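Registry diary: 8 May 2026

The Registry met the Psarras campus office this morning to review combined and double degree enrolments before the mid-year census. There are 1195 students on combined programmes, and 750 of them have filed a full study plan. The remainder will be written to by the end of May. Advisers have asked that the letter be kept to one page and that it name the form required, as last year's did not.

The limit on overloading was discussed at length. A student may at present take nine units in a year with the consent of both faculties. The Mimard faculty wishes consent to rest with the home faculty alone. The Registry does not support this, having seen timetable clashes go unnoticed until the second week of teaching. The matter was held over.

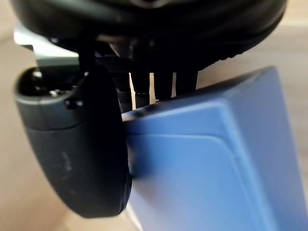

Blue object beneath the gripper.

The Cloltura bursary was then considered. It allows up to 4000 words for the supporting statement, which applicants find daunting and readers find slow. A shorter statement will be proposed for the next round. Awards already made are not affected.

After lunch, the records team reported on the move to Sellotora. Paper plans from earlier intakes have still to be entered, and students who changed their second major 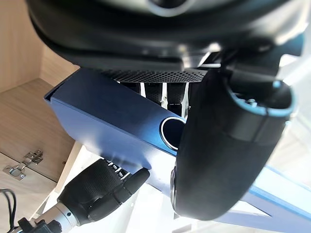 will be asked to confirm their present choice before their record is closed. Staff are reminded that a change of major must carry both signatures.

The draft letter goes to the advisers tomorrow. Room bookings for the June advice sessions remain outstanding.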